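Why Does Root Beer Fizz?

My uncle makes root beer in a little shop in Grumton, and every time I visit I come home with sticky sleeves and more questions than I had before. So this one is for everybody who has ever opened a bottle too fast and worn it.

Let's start with the bubbles. They're a gas called carbon dioxide, and you're making some right now — it's in the air you breathe out. In soda, the gas is squeezed into the liquid so tightly that you can't see it. It just hides in there, mixed in with the water and the sugar, until somebody opens the cap. Psssht! The squeeze is gone, and out come the bubbles.

There are two ways to get the gas in. The quick way is to chill the drink and push gas into it from a metal tank. Most sodas at the store are made like that. The slow way uses yeast, a living thing so tiny that you'd need a microscope to see just one. Yeast eats sugar and gives off carbon dioxide (and a very small bit of alcohol too, so this is a grown-up's job). Bakers use yeast as well, and those same bubbles puff up bread.

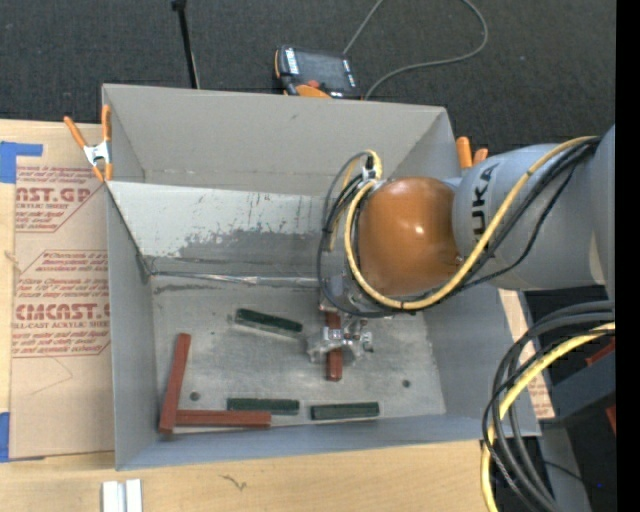
Natalie Parsons wrote to ask why her warm soda sprayed all over the car when a cold one never does. Good question, Natalie! Cold liquid is better at holding on to gas. When it warms up, the gas wants out, and it pushes hard against the cap. Open it then and you get a fountain.

Shaking makes it worse. It mixes lots of little bubbles into the drink, and each one gives the hidden gas a place to gather. That's why my uncle lets his bottles stand still before he opens any. He fills 40 of them in a batch, so he's had plenty of practice at waiting, and I've had plenty of practice at asking if they're ready yet.

Want to try something? Pour some soda into a clear glass and drop in a few raisins. Bubbles stick to the wrinkles and float the raisins up, then pop at the top, and down they sink again. Mine danced for 20 minutes, and then I ate them. They tasted pretty weird.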